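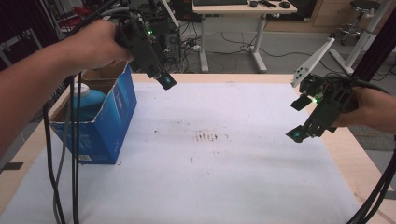
Surachet Onsri wrote back after one afternoon with the Pesska pair that he had stopped thinking about his hands, and could we please send a second set before the students in his group started fighting over the first.

We love getting notes like that! Pesska is our two-handed demonstration kit: a pair of hand-held grippers you pick up and use yourself, so a policy can learn from what your hands do without a robot arm in the room. You put things on a table, you do the job, and the recording is your training data.

## Why we built it

The idea came out of the Fasbridge study, where we wanted to know how much the way you collect demonstrations matters for jobs that need both hands. Take a bottle out of an open box. One hand steadies the cardboard, the other goes in from above, and the timing between them is most of the skill. With joysticks, people tended to do one hand, stop, then do the other (you could watch them thinking about it). With grippers in their hands they just did it, both sides moving at once.

So we trained the same policy twice, once on each kind of data, with 119 demonstrations per set. The hand-held set gave smoother handovers and far fewer stalls at the box rim. Khrystyna Kovalchuk then reran the whole thing with 189 demonstrations per set, and the gap got smaller but didn't close. We were really pleased with that second result, as we'd half expected more joystick data to catch up.

It isn't magic, mind you. Both policies still had trouble with torn flaps that spring back, and we have a new round of recordings going on exactly that.

## What's in the kit

- 2 hand-held grippers, left and right, wired
- Teal-blue finger pads, fitted, plus 3 spare pairs
- Marker plate for tracking
- Cable set for both hands
- Somboon recording software, with the box-and-bottle task from the study already set up

## Setting up

Run the cables off the sides of the table and leave enough slack to reach right across. Check for the green light on each gripper before you start a take. Keep the marker plate turned so your tracking camera can see it; if the track drops out, Somboon flags the take and you can redo it on the spot.

A plain white sheet over the tabletop helps a lot with reflections. Ours get grubby and we keep using them.

## Data and code

The Fasbridge recordings come with every kit, failed takes included. Please look at the failed ones, they're some of the most interesting in there!

Pesska is made by Broston and built to order. Spare pads and replacement cables are sold separately, and left and right grippers can be ordered singly if you only need one.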